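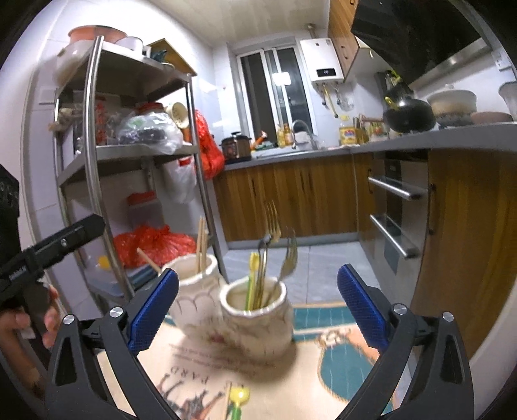
Posted June 2022 in Opinion | By the equipment columnist, Gritora Quarterly

Every spring, when the budget sheets come around, I get letters from people who want to buy an arm. They have seen one at Hedlund or at a trade show (it is always a lovely arm, I grant you), and they have already penciled in the biggest line on the page for it. The hand-held grippers, the ones a person carries into a kitchen and works with directly, get whatever is left at the bottom. I think that is backwards, and I have thought so for years, so bear with me.

Consider a jar of chopsticks and forks. A chopstick is thin, it leans on its neighbors, and the rim gets in the way. If your tool can't get a decent pinch on one with a person's own hand guiding it, I don't see what a costlier machine is going to do for you. You can learn that with a pair of grippers and a borrowed afternoon, in a home kitchen with the wok still on the stove and shopping bags hanging off the rack.

When we planned our own purchase for the Rultudholm project last May, the first draft had one arm and two grippers. I asked for the arm to wait, and we put the money into nine hand-helds, 162 spare pads and 50 hours of somebody's time to keep it all in working order. The quote from Onex for the pads made a few people wince! But pads are what touch the work, and I would sooner wince in the spring than beg for parts in the fall.

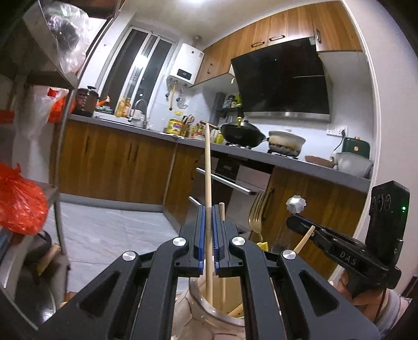 What I would put on the sheet

Start with places. We set aside enough for 400 visits to ordinary kitchens, with parking, and I'd do it again before I bought a single bracket. Then buy your tools in pairs, so that there is always one for each hand, and keep a spare pair on the shelf. Write the repair hours in as their own line, in plain words, where whoever signs the thing will have to look at them.

And if there's money left over after that, by all means, go and visit your arm.

Contact the editors | © Gritora Quarterly | Back to top

We use cookies to remember your reading preferences. Accept | Manage settings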